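Ningsih Saragih
12 July 2019

Bagging day again. I'm teaching the two-arm setup the weighing station by remote control. I move, it moves, and the whole thing gets recorded.

Target is 100 good runs of this task before September. We're at 51.

The wrist view is the one I trust least. When the arm swings up toward the window, the hand goes nearly black against the light and I have to steer from the head view.

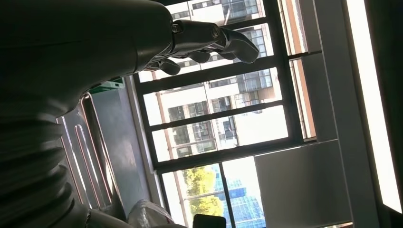 Plastic bags are the hard part. They crumple differently every time, so I can't repeat the same grip and call it a lesson. I go slow and squeeze more than feels natural.

Ginting asked why I don't just script it. You can script a box. I tried scripting a bag at Trellow and threw out two weeks of work.

Left hand does the holding. I keep the right one up and open until I need it. If both move at once I lose track of which is which. 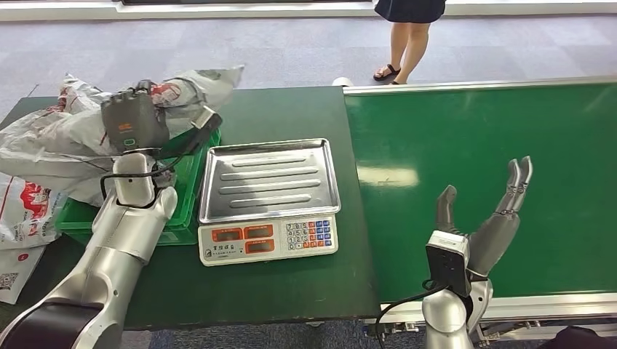 Left hand on the bag, scale in the middle, right hand waiting over the belt.

A run where I fumble and recover still counts. A run where I stop to think for ten seconds doesn't. I delete those the same day.

My shoulders are done. More runs tomorrow, starting with the small bags.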